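About Billadik Workshop

Billadik is a shared workshop for people who build robots and automated equipment at their own expense. It occupies the ground floor of a former print finisher's and has 18 members. We are not a school and we do not take on contract work, although members may do so under their own names.

The workshop was started by Nyokabi Khaemba, a controls engineer, after her two-arm build outgrew the spare bedroom. Baltazar Cortés joined in the first February and fitted the electrical supply. He still signs off every mains connection on site.

What is here

The main room has 3 fixed benches, a pillar drill, a small lathe and two printers. The electronics room has soldering stations, a bench supply for each seat and an oscilloscope which must be booked. Stock fasteners are M3 to M8, metric only. Bring your own bearings.

How we work

Each build has a log, kept on paper at the bench and copied to the shared drive. A log entry gives the date, the firmware version, the payload at the wrist and any change to the joint limits. Builds without a current log are not powered up.

Two-arm builds are tested on ordinary household jobs. The tools are standard ones with unmodified handles, and the work surface is covered with brown paper, which is cheap to replace and does not reflect much light. Sweeping is the job we return to most: one arm takes the brush, the other the dustpan, and the debris is small.

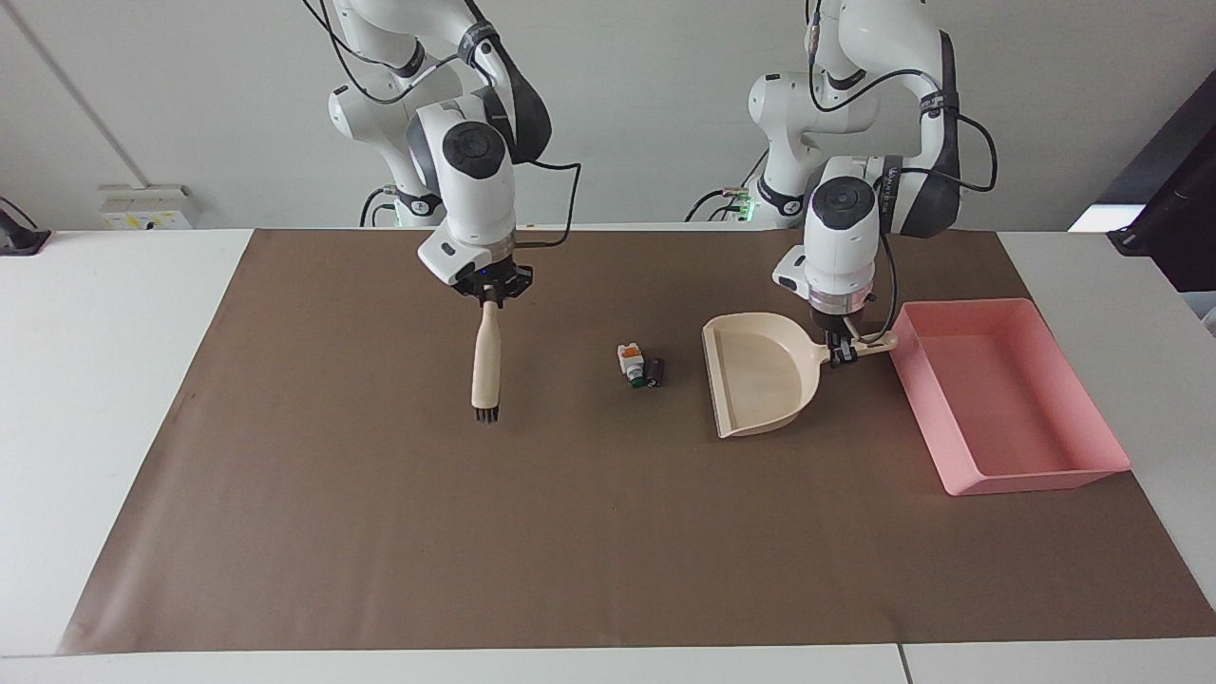

The difficulty lies in the relative position of the two wrists. An error of a few millimetres at either shoulder is enough to leave a gap under the lip of the pan, so both arms are calibrated against the same table datum before a session. The procedure is in the Gumano folder on the shared drive, along with the cable routing notes.

Joining

Membership is monthly and includes a locker. New members complete a bench induction and an isolation test before using powered equipment. The next induction is on Mon 14 November. Write to the workshop with a short account of your build, its supply voltage and its floor area.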